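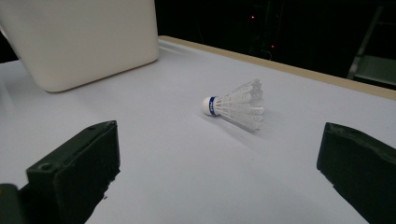
On 4 Jan 2020, Pilkington wrote:
> Has the Donlow hall really put court fees up again? I thought
> we were fixed until May. Also, the left-hand lights are still
> buzzing.

Yes, up again. It's 11 dollars a court now, payable at the desk, where they will tell you the card reader is down. It has been down since the Cola machine was moved and somebody needed the outlet.

The lights are "on the list." I've seen the list. We are number 4, behind a door handle.

I can still get us two courts on Tuesdays if 3 more people sign up, and by sign up I mean turn up. Jomell Road has cheaper courts, but the ceiling is so low that every decent clear hits a beam, and then we spend the evening arguing about lets.

Reply to the list, please, not just to me.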